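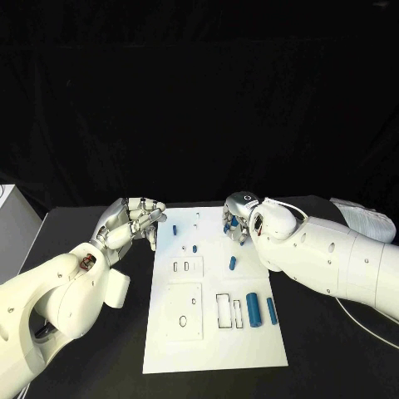
关于我们 | 规范与准则

Rivivix 是一家从事双臂协作装配研究与操作规范编制的机构。本机构面向制造企业、职业院校和科研单位，提供装配任务的作业规程、评估办法及人员培训。我们认为，自动化设备进入生产现场之前，应当先有一套写得清楚、查得到、能够执行的规则。

机构沿革

本机构前身为 Ondton 精密装配公司内部的规程编写小组，最初只负责整理插装工位的交接记录。随着双臂设备陆续投入使用，原有的单臂作业规程在双手交接、共用工作区和线缆管理等方面已不能满足需要，小组遂独立建制，沿用 Rivivix 之名至今。目前本机构共有专职人员40名，分属规程编制、现场评估和培训三个部门。

负责人 Bouchra Tazi 主持规程编制工作，技术审核由 Ashraf Ait Ali 负责。凡对外发布的文本，均须经两人分别签署。

工作准则

本机构的全部任务均依照《Darko 作业规程》执行。该规程现行版本共86条，分为10章，内容涵盖台面布置、零件摆放、手部接近与退出、异常处置和记录保存。其中与日常作业关系最为密切的规定摘录如下：

一、台面与背景应采用深色、低反光材料，任务板与台面之间须有明显的明暗对比。

二、任务板在每轮作业开始前应核对位置。板面允许存在轻微偏斜，但偏斜情况须如实记入当轮记录，不得事后修正。

三、双臂同时进入任务板上方时，应事先指定主动手与等待手。等待手保持张开或自然弯曲，停留于板面上方，不得接触零件。

四、线缆应留有足够余量，其走向不得横穿任务板。每次更换线缆后，须重新检查双臂在全行程范围内有无牵拉。

五、零件应按规格区分，直径相近者不得混放于同一容器。零件掉落后，由操作员在设备停止状态下拾取，设备不得自行追取。

六、未完成的轮次与已完成的轮次同等保存。任何人不得以结果不理想为由删除记录。

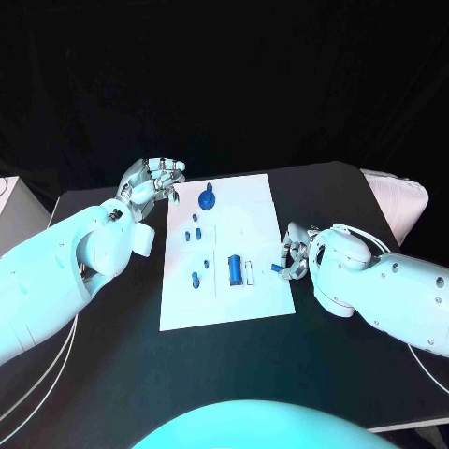

双臂装配作业：右手夹持蓝色小销，左手在任务板左上角上方张开。

评估与记录

现场评估以轮次为单位，每组任务连续进行12轮，中途不得更换任务板。评估员应当记录零件初始位置、双手分工、接触次序以及人工介入的时刻和原因。人工介入不视为过失，但漏记介入情况的，该组结果一律作废，并须重新安排评估。

评估报告采用统一格式，正文只陈述所见情况，判断与建议另列附页。委托单位对结果有异议的，可以申请调阅原始记录，由未参与该次评估的人员进行复核。复核意见与原报告一并归档。

规程修订

《Darko 作业规程》每年4月集中修订一次。修订意见可由本机构人员、委托单位及参训学员提出，由规程编制部门逐条答复。涉及人员安全的条款不受集中修订时间限制，经技术审核后即可发布临时通知，并在下一版本中正式列入。

旧版规程不予销毁，按版本编号保存于资料室，供查阅和比对。

培训与交流

本机构设有 Plonen 培训室，开设操作员基础课程和评估员课程。基础课程侧重启动前检查、急停操作和记录填写；评估员课程另设报告撰写与复核实务。学员须通过书面考核和现场考核，方可取得上岗证明。证明遗失的，可凭本人证件申请补发。

培训室每周二接待来访，来访单位请提前提交人员名单。进入作业区的人员应当遵守下列要求：

长发须束起，不得佩戴松散饰物；
未经许可，不得越过地面黄线；
拍摄前须征得当班评估员同意；
设备通电期间，不得将手伸入任务板上方。

合作与咨询

本机构接受规程编制、第三方评估和内部规程审查等委托。委托单位应在申请中说明设备类型、任务内容和现有规程的版本情况。申请受理后，由规程编制部门指定联系人，并以书面形式告知工作安排。本机构不代理设备销售，也不为任何设备供应商出具推荐意见。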